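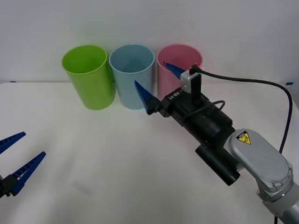 A plastic tumbler is a drinking cup without a handle or stem, molded in one piece from a rigid or semi-rigid plastic. It is used in homes, schools and cafeterias, often alongside bowls and plates in the same range of colors.

Most tumblers are made by injection molding. The wall usually narrows toward the base -- the taper lets the cup release from the mold and allows it to nest inside others of the same size. Common household sizes hold 300 milliliters or a little more.

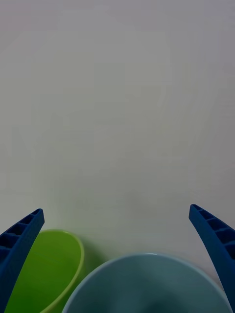

Matching bowls are generally sold in the same plastic as the cups. Lotell, a maker of picnic and nursery tableware, lists its bowls and tumblers as separate lines, while Kitano sells them together in sets of 4.

Rim

The rim is the part that touches the mouth and takes most of the wear. Two forms are common, the cut rim and the rolled rim.

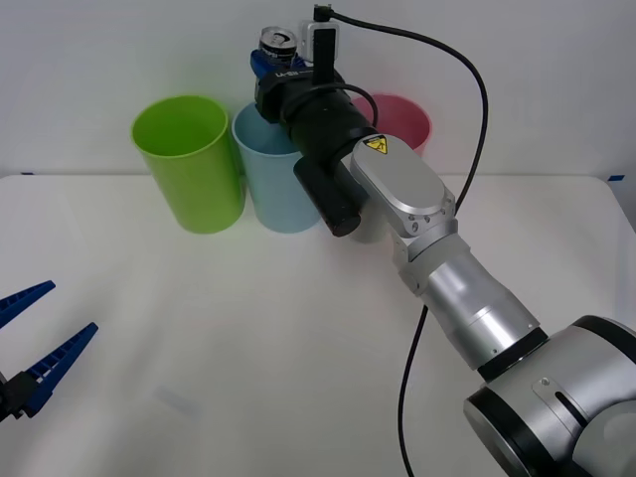 A cut rim is trimmed flat and can feel sharp on thin cups. Manufacturers also use the shape of the wall to stiffen the cup, and a very slight taper, as on the lime-green cup, gives a nearly straight side. Cups of this shape stack less deeply than strongly tapered ones.

Color

Pigment is mixed into the plastic before molding. Sets in assorted colors let each person at a table keep track of a cup. The Briggs catalog pairs bright shades with pastels.
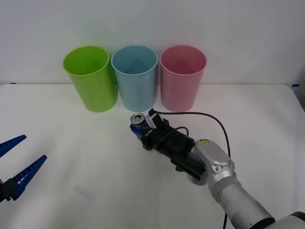

Tapered plastic cups in lime green, pale blue and pink.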